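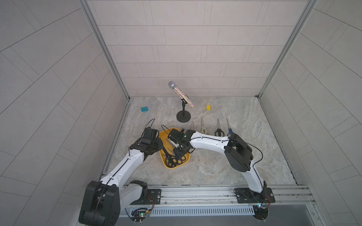
Should a school robotics club spend its year on one boring task?
My answer is that it should, at least for one year, and I say this as a person who argued for the opposite last June.

I help with a student club which is called Drurnovach. The name was chosen by the students before I came, and it means nothing in any language that I know. For several years we prepared for the regional Mosulow competition, where the robot must drive, throw and climb, and the public shouts very loudly. This year we did not go. The students spent the club time on teaching two arms to sort scissors.

When I tell this to parents, I see their faces. They paid the club fee, and they imagined something with wheels. One father asked me politely if the club had lost its money. It had not. The decision was made by Rajeshwari Menon, who leads the club, and I was against it. I thought that the students would leave after a few weeks. I want to explain why I changed my opinion, and also which part of my opinion did not change.

First, about scissors. I did not understand before how difficult an object this is. A block is easy. It has flat sides, and if the gripper is a little bit wrong, the block still comes up. Scissors have two holes, a joint which moves, and a thin metal part that lies very close to the table. If you put several pairs into one tray, the handles go over each other, and then you do not pick up a pair, you pick up a question. Which handle belongs to which blades? A child of four can solve it with the fingers, without looking. Our students needed weeks even to agree how the job should be described.

That discussion was for me the best part of the year. Ladan Farahani, who is one of the older students, wrote the first version of the task on the whiteboard: "Take out the scissors and put them in a row." The younger ones found it perfect. Then Ajith Panicker began to ask. In a row from which side? Must the blades all look in one direction? May the second arm hold the tray? What if two pairs come up together, is it a mistake or is it a good result? Every question was a small fight, and every fight ended with a new sentence in the rules. I have worked for many years in an office where adults write instructions for other adults, and I can say that we rarely do it so well.

In a competition this work is already done for the students. The rules come in a thick document, a committee has thought about everything, and the team only has to read. I do not say it is bad. Reading the rules carefully is also a skill. But when you must write the rules yourself, you find out that you did not know what you wanted.

Second, about repeating. The plan was 1000 attempts before the summer break, each one with a line in the notebook. The students did not like this number. To be fair, I also did not like it. In the competition years, a robot that worked one time in front of the judges was a robot that worked, and everybody went home happy with a video on the phone. Here a success was only one line, and the next line could be a failure with the same program and, as far as anyone could see, the same tray.

I remember well the day when the students had 12 good attempts one after another and wanted to call the school director. Rajeshwari told them to continue. The next attempts were bad. Some students were angry with her, and one was angry with the arm, which was at least funny. But after that day the way they spoke changed. Before, they said "it works" or "it is broken." Later they said "it works when the handles point to us." I believe this second kind of sentence is worth the whole year. There are engineers with a diploma who do not speak in this way.

Third, money, because it is always money. Our arms, mounts and power supplies cost the school 3880 dollars together, and the entry to Mosulow, with travel and hotel for the team, was never cheap. The arms stay in the room. A student who misses a meeting can come the next time and do the same thing as the others. In the competition team there were always two or three who touched the robot and a larger group who made the posters. I was not comfortable with this, but I never said it aloud, and I regret that.

Now the part where I did not change my mind. I still think that a public event gives something that a quiet room cannot give. Mohandas Iyer, who trained the competition team before, wrote me a long letter when he heard about our plan. He said that young people need a date when everything must be ready, and strangers who watch. He is right. Our students had no such date. In the spring the work became slow, and two students went to the Harkano club in the next town, where they build vehicles. I do not blame them. One of them had been my strongest argument for staying in the competition, and he left anyway, so I do not know what this proves.

He also wrote that sorting scissors is a work for which no student will feel proud. With this I do not agree. Nafula Makori, who is the youngest in the club and speaks very little, showed her grandmother the notebook, not the arms. She opened the page where she had found that most failures came from the same corner of the tray, and she explained it for a long time. The grandmother asked good questions. I stood near them with my tea and did not have to say anything.

For next year there is a proposal to do both: the competition in the autumn and the arms in the spring. I am afraid that we will do both badly. If I could vote, I would choose a second year with the arms, but with an open day in the middle, where other schools bring their own objects and our students must try with them. The Jitaru school has already asked if they can bring knitting needles. I would also lower the number to 200 attempts for each new object, so that the students see more different things before they become tired.

The parents' meeting is after the summer break. I will speak there for the boring task, and I expect the father with the polite question to sit in the first row.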